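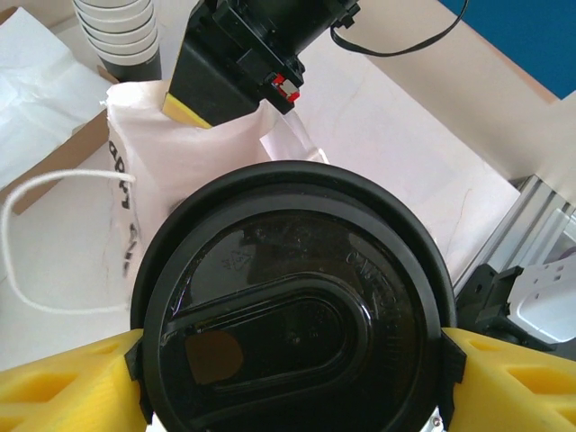

Chapter 7
Cups, Lids and the Takeaway Bag

I started packing takeaway orders at Carrilho, a tiny coffee counter where Arnaldo Vilela taught me everything he knew about lids. And he knew a lot! I thought a lid was a lid until I'd sent out a tray of flat whites that leaked all the way to the door.

So we'll begin there. Pick up a lid by its rim and keep your fingers off the sip opening – your customer's mouth is going there. Have a look for the recycling triangle too, if there is one, as you'll need it when we get to sorting waste. After that we'll move on to paper bags: writing the name large in marker, what goes in first, and how to stop hot cups tipping over (my worst morning involved 200 of them).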